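Week 4 notes: waste storage and permits

Okay, last week I rushed the bit on storage limits, so let me go over it again before we start on permits. Our case for the rest of the term is Detwood, the furniture maker in Pollby, which keeps its used solvents in drums behind the finishing shop. The site has 86 drums at the moment (I know, I know!) and the limit in its permit is given by volume, so you'll need the conversion table from October.
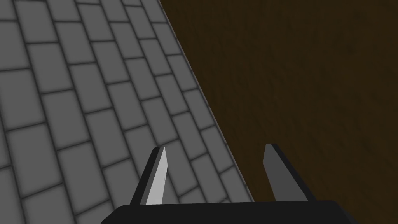
The number to hang on to is 3850 gallons. Go over that and Detwood has to file a new storage plan, even if the extra drums leave the next morning. People lose points on this every year – they work out an average for the month, and the permit looks at the highest single day.

For next time, read chapter 3 and skim the Salgado inspection report. Bring a list of the labels you think were missing. Permit worksheets are due 19th December, on paper please, my inbox is a swamp.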